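**Anmeldung von Sammelbestellungen im Portal Lumach**

Bestellungen mit bis zu 47 Positionen werden gesammelt eingereicht. Öffnen Sie in Lumach das Formular 326 und tragen Sie die Kostenstelle ein. Angebote sind als PDF beizufügen. Die Freigabe erteilt Frau Benmoussa innerhalb von 14 Tagen.

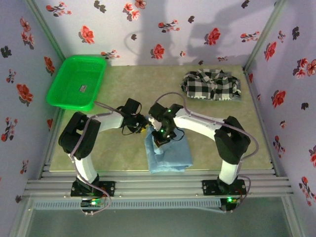 Änderungen nach der Freigabe bedürfen eines neuen Antrags. Rückfragen zur Kostenstelle richten Sie bitte an Herrn Gourlay.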